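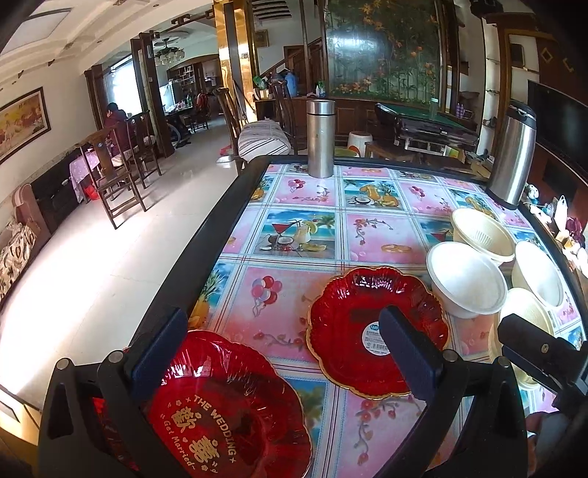
When does the Tristden Museum garage reopen to visitors?
Levels 1 and 2 reopen on February 7, 2019, at 6 a.m.; level 3 stays closed until April.

The Catacutan Street garage has 672 spaces, of which 421 were out of service during slab repairs. Operator Mestora replaced the drains on both lower levels and recoated the entry ramp. Clearance at the ramp is unchanged.

Museum members keep the discounted rate with a validated ticket. Tickets can be validated at the coat check or at the east entrance desk. Prepaid reservations made for the Cando lot during the closure will be accepted at either site.

Level 3 holds 88 spaces, including the oversize bays. Vans and trucks should use the Cando lot for now, said Noel Soriano, facilities manager at the museum. The elevator serves levels 1 and 2 only.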